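**Home Chores Working Group — minutes, 11 August 2018**

Held at the Jurkgate workshop. Minutes of the April meeting were agreed with one fix: the loan of the second table was from Dimudo, and we had written Shokri.

**1. Where folding stands**

The group spent most of the evening on laundry, and gladly! The question from April was whether a pair of arms can take clothes from a basket and leave a stack you would put in a drawer. The view tonight was "sometimes, slowly, and it's a joy to watch."

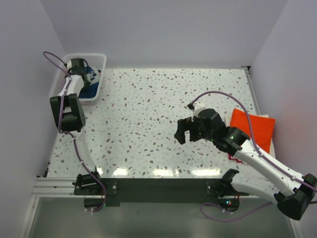 The Uto log now holds 240 tries. Of these, 77 were scored as good folds under our drawer rule (flat, no sleeves or corners poking out). Members felt the rule is strict but fair, and voted to keep it. A typical good fold takes roughly 2 minutes, which any of us could beat with one eye on the TV.

**2. Picking up and spreading out**

Long talk on this one. Squaring up a cloth that is already flat is close to solved in our view. Getting it flat is the hard part.
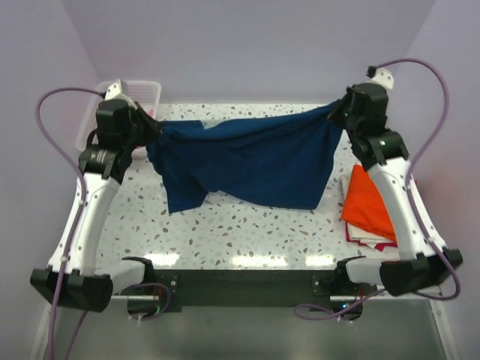

Cloth gives a machine very little to go on, and every grab changes its shape. Several members argued that where the grippers take hold matters more than how fast they move. With the dark blue piece held up between the two arms, the top edge is pulled nearly straight, yet the rest still hangs in long folds with a gap toward the left. A person would give it a shake and feel for the next corner. We don't have a good shake yet — the group would love one.

Agreed: try a second grab along the hanging edge before lowering, and log it as its own step.

**3. Knowing when to stop**

Shokri sent notes on their shelf-tidying trial and asked how we decide a fold is done. Short reply: a person decides. Two members want the wrist view used for this, as it sees small creases that get lost from farther back.

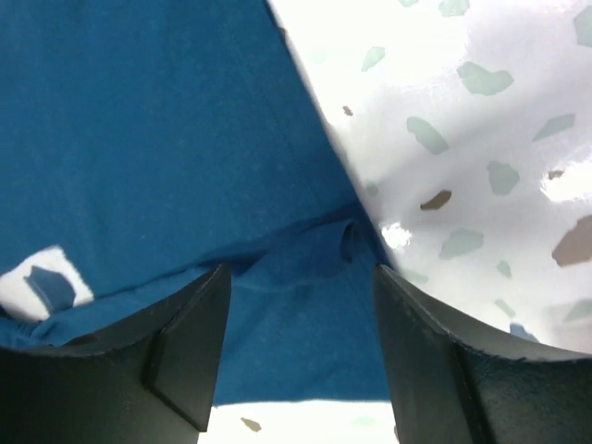
There was some pushback on cost and on the hours of labeling involved. The target of 1,000 labeled folds stays in the plan, with towels first and shirts after that. Fitted sheets were raised again and put off again.

**4. Shop floor**

Dimudo would like the same setup tried on shop rags and aprons. Warm support. Aprons have strings, so we start with rags.

**Actions**

- Add the second-grab step to the Uto log
- Reply to Shokri with the drawer rule
- Ask Dimudo for a bag of clean rags
- Draft a one-page labeling guide for the next meeting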